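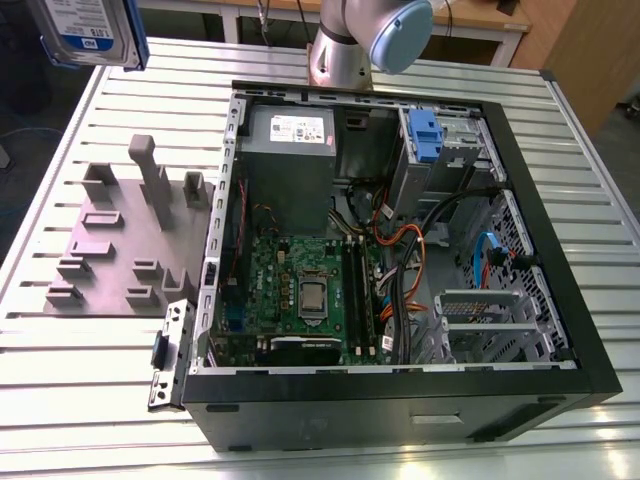
Figure 1. The disassembly cell with a desktop tower open on the slotted table, fixture plate to its left.

Planning the Equipment Budget for a Small PC Disassembly Cell
Gwilym Dafis and Kane Sutcliffe
Final report, Project Flindholm

1. What we were asked to do

The assignment was to plan the purchases for a work cell that takes old desktop computers apart, starting from an arm the department already owned. Owning the arm sounds like most of the battle. The arm was free to us in the way a horse is free to someone who has not yet priced hay.

Our task list covered the table, the fixtures, the grippers, a supply of computers and whatever else we could defend in front of Dr. Fairweather. We split the work by temperament. Kane likes spreadsheets, so he did the costs. Gwilym likes arguing with suppliers, so he did the quotes.

2. The table

We started with a plan to use a wooden desk. A desk costs nothing if you find it in a hallway. It also moves when you lean on it, and every position we had taught the arm moved too. After a week of re-teaching the same positions we put a slotted aluminum table at the top of the list. The slots let us bolt a fixture down, decide it is in the wrong place, and bolt it down again somewhere else, an operation we now perform at a professional level.

The table was the largest single line in the budget. We would still buy it first. In our original plan it was on the second page under "nice to have," just above a label maker.

3. Fixtures

The quote for machined holders came back from Pleka in September, and we read it twice to make sure the decimal point was where we thought it was. We printed our own instead. The current plate has raised holders molded into it, including a tall rectangular post and a couple of U-shaped ones, all on one base, so that the whole thing can be swapped at once.

Printing is cheap per part and expensive per mistake. Our spreadsheet had a line for filament and no line for the plates that came out wrong. The finished plate took 70 hours of printer time if you include its ancestors, and you should include its ancestors. For the next budget we suggest costing printer hours the same way as shop hours, even if the printer belongs to a friend.

4. Grippers and spares

We asked for one gripper and were told to ask for 2. This was good advice and we resented it until the first one went back to Momon for repair. Lead time on the replacement fingers was longer than the part of the semester we had left, so the second gripper finished the project by itself.

Small spares were our worst estimate. Fasteners, cable ties, finger pads and driver bits each looked too minor to list, so we didn't list them, and together they came to $230. That is a lot of money to spend on things that fit in a coffee mug.

5. Computers to practice on

Used desktops were the easy part. The hard part was getting the same model more than once. A mixed pile is realistic, but a fixture designed for one case is a paperweight beside another, and drive cages are where manufacturers express their individuality. Some have a plastic latch you squeeze, some use screws, and some appear to have been assembled out of spite.

We recommend buying matching towers for development and a mixed lot for testing later. We did this in the opposite order. Budget for drives separately, too: sellers tend to pull them before shipping, and a cell meant to handle hard disks needs hard disks.

6. Things missing from the first budget

Cable management. We had none, and it shows. Shipping on the table, which arrived by freight and needed someone at the loading dock at 7 a.m. (Kane). Storage for computers waiting their turn, and for the parts of the ones that had already had it. Time on the arm for fixture testing, which we treated as free and then had to share with another section.

7. Recommended order of purchase

Table and bolts
Matching towers, with drives
Filament and printer time
Both grippers, together, at the start
Small spares, as a real line with a real number
Shelving
Mixed towers for testing

The label maker is still not approved. Kane has moved it to the fixtures section of the spreadsheet, where he believes it will be safe until the next review.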